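Right, I've moved house in December, which everyone told me not to do, and I've got a cup of tea and no internet except my phone, so you're getting a thread. It's mostly about paint. Sorry in advance.

So the new place is in Plitisdale, top of the hill, end terrace, lovely light in the mornings. And every single wall in it is grey. The hall is grey, the bedroom is grey, the inside of the airing cupboard is grey. Whoever had it before us must have got a job lot.

I don't hate grey! I had a grey living room in the flat and I was very happy in it. But that one faced south. This one faces north and by three in the afternoon you feel like you're sitting inside a filing cabinet.

First thing I learned, and I wish I'd known it years ago: grey is hardly ever just grey. Hold a sheet of plain printer paper flat against the wall and you'll see it straight away. Ours is blue underneath. The hall is a bit purple. The bathroom is green, which explains why I look ill in that mirror (I'd been blaming the move).

My brother-in-law Iolo Pumphrey came round to help with the prep and brought his own filling knife in a little leather case. He did the whole chimney breast before lunch. I did one skirting board and made the sandwiches.

Iolo's view is that you should never choose a colour from the little card. I'd already chosen from the little card, obviously. I'd got my heart set on one called Clorano, a sort of warm biscuit colour, and on the card it looked gorgeous. On the wall it looked like a plaster. The sticky kind you put on your knee.

So, tester pots. I've now got 10 of them lined up on the windowsill and I've painted big squares on sheets of lining paper so I can move them about the room. Do this! Don't paint them straight on the wall like I did in the flat, where you could see the edges of those squares through the top coat until the day we left.

Greys, bricks and that deep maroon overhead, which I keep coming back to for the dining room: 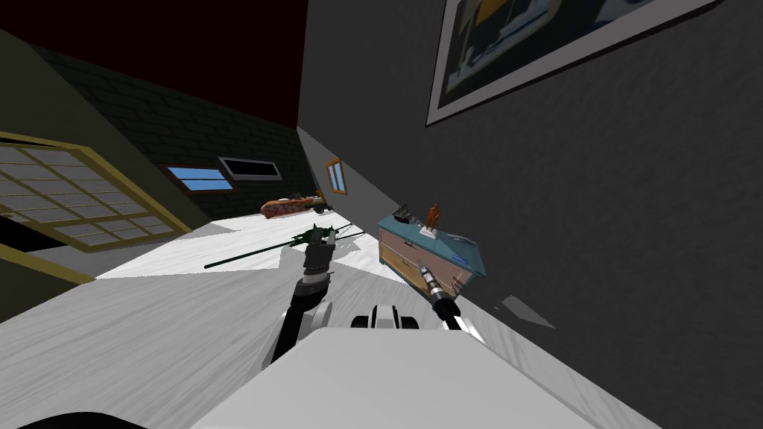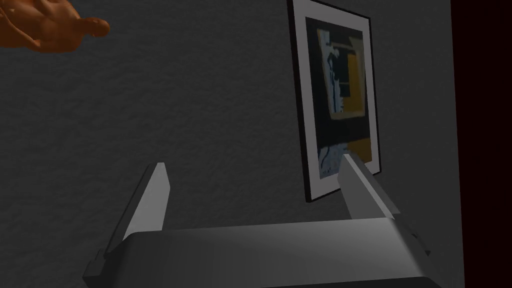

Do you have to use a primer when you're painting over a dark wall?

On sound, clean emulsion you can usually manage without one, but you'll be putting on more top coats to make up for it. Over a really dark colour a coat of white or tinted undercoat is normally cheaper than a third or fourth coat of the good stuff. Bare plaster is different and needs a mist coat first, which is just watered-down emulsion.

Anyway, that's what we're doing in the dining room. One undercoat, then 2 coats of the real thing, leaving it overnight in between. It's cold in there so I'm not trusting what it says on the tin about being ready in a few hours.

I'm still going back and forth on a coloured ceiling. My mum thinks it'll be like eating your tea in a shoebox. My feeling is that the room is only used in the evening with the lamps on, so why not have it cosy? Nobody ever said "ooh, what a bright dining room" over a shepherd's pie.

If you're doing a dark ceiling, bring the colour down onto the coving as well. I've seen it done with the coving left white and it gives the room a sort of icing-round-a-cake look. Fine if you like it. I went off it in an afternoon.

Also, a proper word about rollers. I bought the cheap ones and spent an hour picking fluff out of wet paint with my fingernail. Went down to Flivside (the decorators' shop behind the station, tiny car park, very patient woman on the till) and got a medium pile one and the difference was ridiculous.

Wrap it in a carrier bag between coats and squeeze the air out. It'll keep till the next morning easily. Same for the brush. Put it somewhere the dog can't get it. I've got a very small cream pawprint on the second stair now and I'm leaving it there.

For the living room we've gone for a yellow called Hunt, which is a strange name for a yellow, but there you go. It's soft, a bit like the inside of a banana. One wall is done and I keep wandering in to look at it with the big light off.

Still to do: the landing, the back of every door, and that airing cupboard, which I might just shut and forget about.

If anyone's got a good way of getting emulsion off a brass light switch without scratching it, I'm all ears. I've tried warm soapy water and a wooden lolly stick and it's coming off in bits the size of a lentil.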